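Lollia's gripper comparison leaves the hard questions open

3 September 2020

Lollia, the automation firm based in Gumine, has published the first results from its comparison of parallel grippers on small, awkward objects. The headline number is 115 attempts with no damaged items. It is a nice number. Readers thinking of buying on the strength of it should look at what was measured.

The work used a two-arm station, with a camera module on each wrist and a black two-finger gripper on each arm. The test objects were small personal goods: a jewelry box with a hinged lid, chains, keychains and the like. Lollia says it chose them because they bend, tangle and shine, three things that tend to upset both fingers and cameras. That much is fair. A tangle of silver chain in a shallow compartment is a harder target than the plastic blocks most vendors like to show.
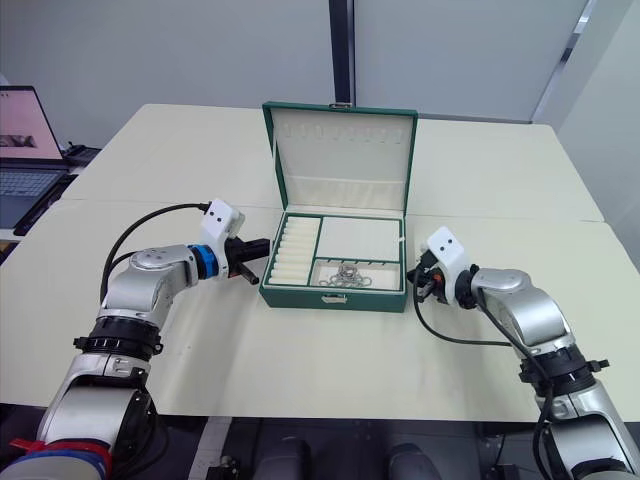
What the numbers cover

Of the 115 attempts, 49 were made with the Winell finger set and the rest with Lollia's own. The company reports them together. Asked for a split, it said one would follow "once the second round is complete." The second round was promised for May.

There is also the matter of what counts as a success. By Lollia's definition, an item has been grasped if it stays between the fingers for 7 seconds. Nothing in the report says whether it was held the right way up, or whether it could then be put down where somebody wanted it. For a warehouse handling loose jewelry, the putting down is most of the job – and the part that costs money when it goes wrong.

Keychains are a good case. A gripper can close on the braided strap and leave the metal ring standing clear above the fingertips, which looks tidy and gives the camera something bright to find. 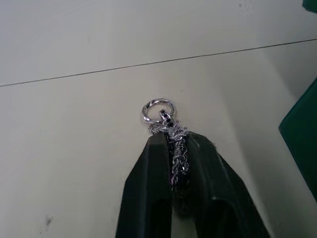
Whether that grip is any use depends on the next step. If the ring has to go over a hook, holding the strap may be fine as long as it stays stiff. If the strap sags or twists, the ring goes with it, and the controller has to work out where it went. The report has one paragraph on this and no figures.

The camera side is thinner still. Lollia states that wrist cameras "improved results" over a fixed overhead view, but the overhead runs number only 12, and all of them were done with the older controller. Two things changed at once, so the claim does not stand up yet.

Çınar, which sells a competing controller, has asked for the raw logs. Lollia says it is considering the request. Until the logs are out, the results are best read as a sign that the hardware can hold small things without breaking them.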